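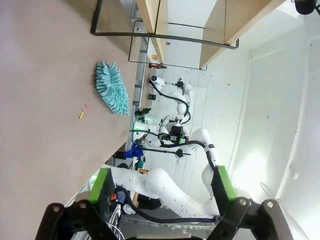

Care and Cleaning – Table Surfaces

Print this page | E-mail this page

The Malley tabletop has a matte finish. It needs light dusting between uses and a damp wipe when it is marked. Use a chenille duster head for dusting, and keep it off the table until larger scraps have been picked up by hand. Small bits of paper or plastic can get caught between the chenille loops and are hard to shake out.

Dusting the tabletop

1. Clear the table of tools, cups and loose papers.
2. Pick up scraps and shavings by hand and put them in the trash.
3. Shake the duster head over a trash can.
4. Lay the head flat on the surface, loops down. Start at the far edge and pull it toward you in straight strokes.
5. Turn the head over when one side looks gray.
6. Finish with the long edges – dust collects there.

Note: Do not press down. The loops pick up dust with light contact.

Wiping off marks

1. Dampen a soft cloth with plain water and wring it out well.
2. Wipe the mark, then the area next to it.
3. Dry with a second cloth.

CAUTION: Do not use scouring pads, bleach or furniture wax. Wax leaves shiny patches on a matte finish that cannot be buffed out.

Washing the duster head

1. Pull the head off its handle.
2. Hand wash in lukewarm water with mild soap. Rinse 2 times.
3. Squeeze the water out. Do not wring.
4. Separate the loops with your fingers and hang the head to dry.

CAUTION: Wash bright colors separately the first time. The dye may run.

Replacement heads are listed in the Witach parts catalog under item 1701. Handles are sold separately, item 149. For finish repairs, see section 13.

Revised 2022-12-22, R. Ismail

Print this page | E-mail this page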